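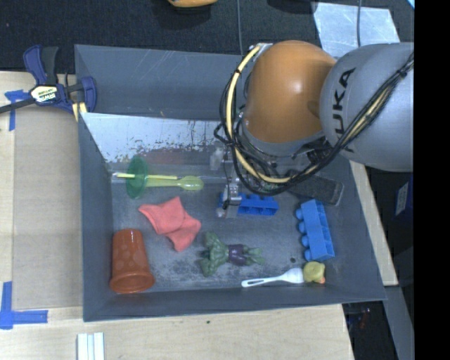
Bin-picking cell, gripper over a blue building block, clamp at the rear left corner.

Tallolard bin-picking log: README

Maintained by Jong-dae Yoon
Last edited Oct 16, 2026

What you are getting

A set of logged pick attempts from a KUKA arm over a gray bin in the Skusimow shared workshop. There are 800 attempts in the release. Each one has a still from the fixed camera, the joint log, the gripper command log and one line of notes typed by whoever was standing there. The notes vary a lot in quality. Mine are the short ones.

I built most of the cell and I am still not convinced it shows what people at the workshop say it shows. Please read the section on labels before you put a success rate on a slide.

Why it exists

Danko is the grasp planner some of us were asked to try. The pitch was that it handles clutter without being told what the objects are. I have heard that pitch before. The demo that came with it used boxes on a flat table, well apart from each other, under good light. A bin has walls. Walls are where planners go wrong, and I wanted a record of it going wrong that somebody other than me could check.

The bin

It is large, gray and worn. The walls slope, so things slide toward the middle when they are dropped and then wedge at the corners when they are pushed. The floor has scuffs and dark patches, and the pale panel at the rear is reflective and chipped. You will see reflections in it. Segmentation models see them too and sometimes report an object there.

I was asked to repaint the bin before recording. I said no. If a method only works in a clean bin, I would like to know that.

One IRWIN bar clamp sits on the upper left corner, as the camera sees it. There is blue tape on the table to the left of the bin. If the tape in your stills does not line up with the reference still, the camera or the table has been bumped and you should not trust the calibration for that block of attempts.

The objects

Toys and kitchen things, mostly. The reference still has two blue building blocks in slightly different shades, a green muscle-man figure in purple shorts, a small rubber duck, a reddish-orange plastic cup, a coral-red cloth, a see-through yellow-green spoon, a white utensil with a slotted handle and a translucent green disc standing on edge.

The mix was argued over. Translucent plastic is there to make the depth sensor miserable. The cloth is there to ruin any planner that assumes rigid shapes. I lost the argument about adding a glass jar and I accept that.

Do not treat this as a survey of household objects. It is what people brought in, and it leans heavily toward things that survive being dropped.

Hardware notes

Arm: KUKA, bought used. The cables run outside the arm and loop past the orange joint housing to the wrist, held with small ties. The loop blocks part of the camera's view in many stills. I have not corrected for this. If your detector needs an unobstructed bin, use the stills marked "clear" in the index.

Gripper: metal, pointing straight down for most attempts. Tilted approaches are in the set but there are only 113 of them, too few to compare against the vertical ones, whatever the chart on the workshop wall says.

Control: Clellis, our own script. It does very little. It takes a pose from Danko, checks it against the bin walls with a margin of 5 millimeters, and refuses anything closer. A refusal is logged as a refusal, with no motion. The first version of the log counted refusals as if they had never been asked for, and that made the planner look a good deal smarter than it was.

Labels

Each attempt has one of these values in the result column:

held: the object was still in the gripper when the arm reached the drop pose
dropped: it left the bin floor and fell before the drop pose
missed: nothing left the bin floor
wrong: something came up, and it was a different object from the target
refused: Clellis would not send the pose

The word "success" does not appear in the files and I would ask you to keep it that way. "Held" means held. It says nothing about whether the grasp would survive a faster move. All attempts were run slowly.

Labels were typed by hand. Five people did the typing and they did not always agree on "dropped" versus "missed" when an object tipped over. I relabeled the February attempts from the joint and gripper logs and changed more of them than I expected. The others have not been relabeled. The column named "checked" tells you which is which.

Things I do not believe yet

That the planner is better with the cloth than without it. The cloth tends to end up as the target when it is in the bin, and it is hard to miss a cloth.

That color does not matter. Most tests of this used the two blue blocks, and they are both blue.

That results carry over to another bin. We have one bin.

Known problems

The clock on the camera drifts against the clock on the arm. Match by attempt number and ignore the timestamps.

Stills are saved when the gripper reaches the approach pose, so they cannot tell you how the attempt ended. People keep trying to label from the stills alone. Please use the logs.

Object names in the notes are whatever the person called them that day. The green figure has several names. A lookup table is in the notes folder and it is incomplete.

Use

Do what you like with it inside or outside the workshop. If you publish a number, say which labels you used and whether you kept the refusals in. Corrections go to me, with the attempt number and the line from the log. I will not change a label on the strength of "it looked fine."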